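Chapter 3
Folding and the Laundry Pile

Household manuals like to say that a well-folded shirt saves space, time and wear. The first claim is easy to check with a ruler. The other two are mostly repeated from one manual to the next, and this chapter treats them with some doubt.

Take the space claim. The Jardine guide promises a drawer that holds twice as much, but its comparison is with shirts thrown in by the armful. Set a flat fold against a loose roll and the gain shrinks — sometimes to nothing worth the trouble.

A dark T-shirt spread on a table still has creases across the body, and one sleeve can point up while the other folds down. Most printed diagrams start from a shirt no one has ever owned, perfectly square and smooth. 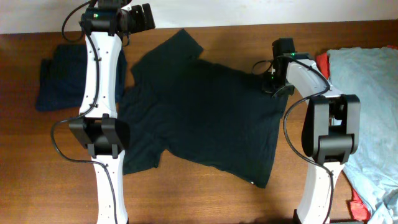 3.1 What Counts as Flat?

The Famari method calls for "a fully flat garment" before the first fold and never defines it. How much rumpling can a fold absorb before the finished bundle shows it? We start with the hem, where a slant does the most harm.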